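# Buy the duller gripper

Aug 12, 2020

Most gripper comparisons I read are contests over payload. One hand lifts more, one closes faster, and the faster one gets the headline. I spent the spring running two sets of fingers on the same pair of arms, and I think payload is the wrong thing to look at first for anyone doing tabletop work.

The two sets were the Tremell long fingers and the Wurnitz adaptive hand. The Tremell is plain. Two fingers, one motor, no force sensor. The Wurnitz costs over 400 dollars more per side and comes with a controller that adjusts its grip as it closes. I expected to recommend it.

We ran 182 transfers with each, all small household goods, starting in April. The Tremell dropped 11. The Wurnitz dropped 13. I would not call that a difference. What did separate them was the time spent getting each one back to work after a miss. The Tremell needed a new approach angle and a second try. The Wurnitz often needed its controller restarted, and then it had to find its zero again before we could move on.

Small jars are the best test I know. They are smooth, they tip easily, and a wide hand has trouble following them into anything with sides. A basket punishes a bulky wrist more than a heavy load does.

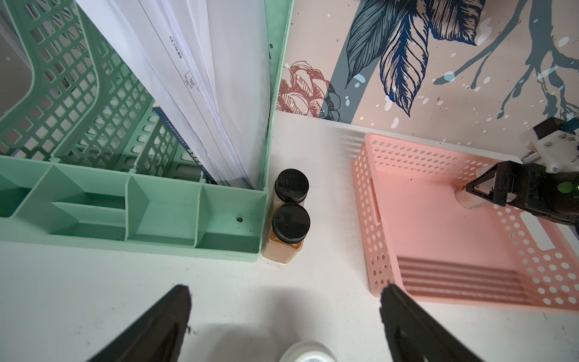

Does a wrist camera make up for a simple gripper?

For most of it, provided the fingers stay in view. If the controller can see both fingertips and the object, it can correct a bad approach before closing, and a force sensor only reports the problem after contact.

That is my main complaint about the Wurnitz. Its housing sits in front of the lens when the hand is nearly closed, so the picture is worst at the moment it matters. Úna Moynihan, who wrote our test plan, disagrees with me here. She thinks a second camera overhead solves it, and she has used an Ospina unit that way with good results. I accept that it works. It also means another mount, another cable and another calibration, and on a small table the arms spend a lot of time blocking the view from above.

There is a fair case for the expensive hand. If you handle soft fruit or thin plastic cups, you want to know how hard you are squeezing, and the Tremell can't tell you. We put Pametti pads on its fingers, and they helped with slipping on glass. They did nothing for crushing.

For jars, boxes and stacks of paper, I would put the money into the camera and its mount, buy the plain fingers, and keep a spare pair in a drawer. The spare Tremell pair goes on with two screws. I have not found a place that stocks Wurnitz parts without a wait.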